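Narklow FAQ: the questions I get asked most

I've been writing Narklow in my evenings for a while now, and the same questions keep turning up in my inbox, so I've put the answers in one place. If yours isn't covered, email me and I'll add it when I get round to it.

What does Narklow do?

It's a motion planner for arms that have to open and close things: doors, drawers, lids, the odd oven. You give it a model of the thing and say which part should move and how far, and it gives you back a path for the arm. It doesn't do walking, flying or driving, and I've no plans to add them.

Is it the same thing as Cavasik?

No, but they talk to each other. Cavasik is the perception side, the bit that looks at a depth image and guesses where the hinges and handles are. Narklow takes those guesses and plans with them. You can run Narklow alone if you already know your hinges, and in simulation you always do (lucky you).

Do I need a real arm?

Not at all! Most of my own testing is in simulated kitchens. There are 17 of them in the Prultier scene pack, and I'd start there even if you've got hardware sitting next to you. You'll break a lot of virtual doors in your first week and it costs nothing.

Why does the planner keep picking the wrong door?

This is the one I get most. Double-door cabinets are awkward because both doors belong to the same object, so if you pass only the object name, Narklow takes the first joint in the file. That may well be the one you didn't want. Pass the joint name as well and it'll behave.

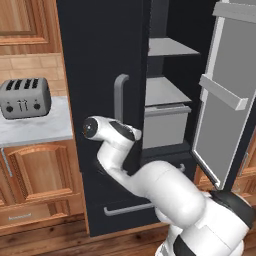

Black double-door cabinet in a simulated kitchen, right door open, left door closed.

With a cabinet like this one I'd name the left joint for anything to do with the closed door, and leave the right door in the collision model at its current angle. People forget that second part. If the model still thinks the open door is shut, the planner will cheerfully send an elbow straight through it. Call refresh_joints before each plan and you should be fine.

My arm reaches the handle and then stops. What's up?

Nearly always the approach angle. The default comes in square to the door, and with the base off to one side the wrist can run out of travel. Try setting approach_samples to 11 (it ships as 3) and have another go. It's slower, but I'd take slow over stuck.

Can I use my own controller?

Yes. Narklow hands over joint positions with timings and doesn't care what follows them. I use the Dlamini controller myself as it's gentle when a hinge is stiff, and there's a config for it in the repo. If yours only takes velocities, there's a converter in the tools folder. It's a bit rough round the edges, sorry.

How long does a plan take?

On my elderly laptop, a single door takes 3 seconds with the default settings. Drawers are quicker. Two joints in one plan can take ages, and I usually split them up.

When's the next release?

March, if the drawer code stops misbehaving. The new version will read Prultier scenes directly, so you can bin the import script.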